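A mounting bracket is a shaped metal fitting that holds a moving part, such as an arm, stay or lever, against a fixed surface. In furniture and cabinet work it is fastened to a wooden panel with screws, and the arm turns on a joint set near the middle of the plate.

Most brackets of this class are pressed from a single sheet. Folds in the plate stiffen it and leave clearance for the arm. Dark finishes became common after makers such as Niteck and Rampersad began selling matched sets for cabinets and folding desks, and gray or black remains the usual choice where the fitting stays in view.

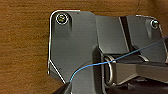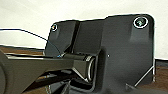 Screw placement has been the main subject of study. Stanisława Wysocka, in a survey of 156 fittings removed from school furniture in Nistthorpe, found that wear began at the screw nearest the load in most cases. Her report advised tightening by hand and checking again after 30 days of use. A later review by Sibusiso Radebe and Nandi Zulu accepted the finding but questioned the interval — their own group of 50 cabinets showed little change before the second month.

Replacement is simple when the original hole spacing is known. Older Tekness patterns were made in nine spacings, several of which are no longer supplied, and restorers often plug the old holes before drilling new ones. The arm should be supported while the last screw is taken out.

Related articles
Cabinet stay
Hinge barrel
Lid support
Machine screw
Wood plug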